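November, late morning

Did the linens at last. The pile has been sitting since the move from Gaete, and I was tired of stepping around it. Spread the white cloth over the table first - the top is dark and marks easily - and worked on that.

The floral piece was the one I wanted to see again. Pink flowers, some blue ones, a little green leaf. Stamatia Ververidis gave it to me when she closed up her place in Vukitside, and I have never decided what to do with it. The pink one I folded and put over on the left of the cloth. 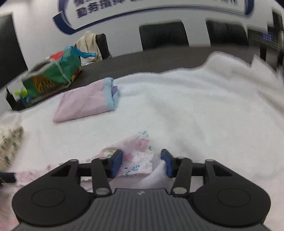 After lunch

Ironed for 30 minutes and then my back had enough. The napkins can wait. Put the pillowcases in the hall closet, top shelf, and the dish towels in the kitchen drawer, where they barely fit.

Wrote to Stamatia to ask whether the floral was meant for curtains or a cushion. I would need 3 more like it for curtains, so probably a cushion.

Still to buy: lavender, white thread, shelf paper. Soup tonight from what's left of the leeks.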